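Reading Forsyth Twice: How Blurbs Change What We Expect From a Short Novel
Final project report, Publishing and Readers seminar

So my project started with a grudge. Last October I bought a short novel called Lemden because the back cover promised me "a breathless chase across a drowned city." I got a very quiet book with a woman cataloging maps in a basement. I ended up loving it, but I spent the first half being mad at it, and I wanted to know if other people do that too or if I'm just a grumpy reader.

The plan was pretty simple. I picked two novellas that come from the same small press, Skokside, and are close to each other in length. One was Lemden and the other was Forsyth, which is a strange little ghost story told by a ferry company's complaints department. (If you only read one of them, read Forsyth. The chapter about the lost umbrella made me cry on a bus!) For each book I wrote two blurbs. Blurb A sold the plot as hard as I could manage, with danger and secrets and a ticking clock. Blurb B talked about mood and voice and gave away almost nothing.

I signed up 20 readers, mostly from my dorm and from the Pretside reading group that meets at the library in the evenings. Everybody read one book with one blurb. Before they started, they wrote down what they thought the book would be like, and when they finished they filled out a one-page form and talked to me for a few minutes. 18 of them made it to the end. The two who quit both had Lemden with the exciting blurb, and I feel a little responsible.

Writing the blurbs was way harder than I figured. My first try at Blurb A for Forsyth was so over the top that my seminar group laughed out loud, and I had to redo it. I kept slipping in phrases like "nothing is what it seems," which is true of pretty much every book with a plot. Blurb B had the opposite problem – it kept turning into a list of soft adjectives. I went through 8 drafts of that one before I had something I would've picked up in a store.

What I found is kind of messy. With Lemden, the people who got Blurb A were a lot like me. They used words like "slow" and "waiting" on their forms, and several told me they kept flipping ahead to see when the chase was coming. The Blurb B people called the same chapters "calm" or "cozy," and one said she wished the basement part went on longer. Same pages, same basement.

Forsyth didn't follow the pattern at all.

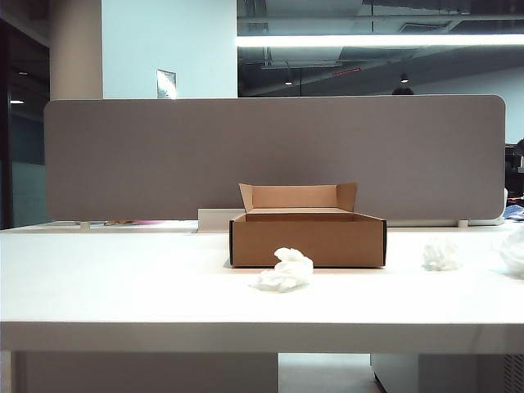 Readers liked it under either blurb, and the forms from the two groups were so close I mixed up the piles once and had to go back to the sign-up sheet to sort them out. My best guess is that the complaint letters are funny right from page one, so whatever the blurb promised gets pushed out of your head fast. Lemden takes 25 pages to get going, and that leaves a lot of room to sit there comparing it with the back cover.

There are things I'd fix. My readers all knew I was studying blurbs, so they probably paid more attention to them than a normal person would. I also wrote all four myself, and I clearly had more fun with the loud ones. Next time I'd ask someone else to write them and I'd hide the real topic until the interview. I'd love to try it with a long novel as well, but I can't picture talking 20 people into that during midterms.

The forms and all four blurbs are in the appendix, including the bad first draft for Forsyth, which my group made me promise to keep in.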